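Print this article | E-mail this article

The Lid Problem

By Fiorella D'Amico
Oct 20, 2026

Mathis Besson has a folder on his computer called "lids, sad." It holds the runs in which his software looked at a lid, formed a firm opinion about where the lid was, and closed its fingers on nothing.

Besson writes grasp planning code at Oruvby, a small firm whose product, Clivo, is meant to let a robot arm tidy up after people. Clivo takes a camera view and decides where the fingers should go. With mugs it does fine. Mugs have handles and cast decent shadows, and they look like mugs from nearly anywhere. Lids are another matter. A white lid on top of another white lid is, to a depth camera, a rumor.

"The old planner loved the middle," says Enikő Gál, who runs the perception side. "It would find the center of a flat circle and go straight down, like it was ringing a doorbell."

The fix was to stop asking the planner for a grasp point and learn from people instead. People go for the rim. They tilt their wrists before they arrive, and they correct themselves without noticing. Oruvby now records all this with hand-held grippers that carry their own camera, and the recordings go into a tool called Endow, which lines up the video with the finger width and throws out anything with bad timing. Endow threw out a great deal in September. The clock on one gripper had been drifting, and about 400 recordings showed the fingers closing a moment after the lid had already gone up. The model trained on them learned to wait politely for lids to rise by themselves.

Gál caught it by plotting the finger width against the video by hand, a job she describes as "eight days of my life and most of a good pen." The check now runs each time a file is loaded. It is 2 lines long. She would like those lines framed.

What remains is the stacking question. If there's a lid under your lid, did you mean to pick up both? Besson's current answer is a score that compares the rim the fingers are closing on with any rim showing below it, and backs off when the two are too close to call. It backs off a lot. Gál calls it the coward score, and he has stopped objecting. The view it has to judge from is the one at the fingers, with a big lid hiding most of whatever lies beneath it.
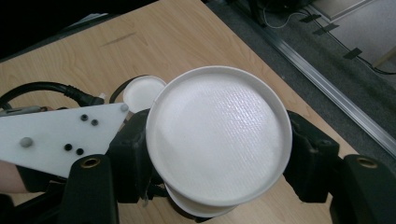
Reader comments

Régis Langlois: I wrote planners for years and mine loved the middle too. Has anyone tried simply buying lids in different colors?

Ginette Rey: The coward score sounds like my husband at the dishwasher. Good piece, though I wanted more on the timing check. Does it catch slow drift, or only a fixed delay?

Mathis Besson: @Ginette, both, but slow drift needs a longer recording before it shows up. @Régis, Enikő asked me the same thing and I changed the subject.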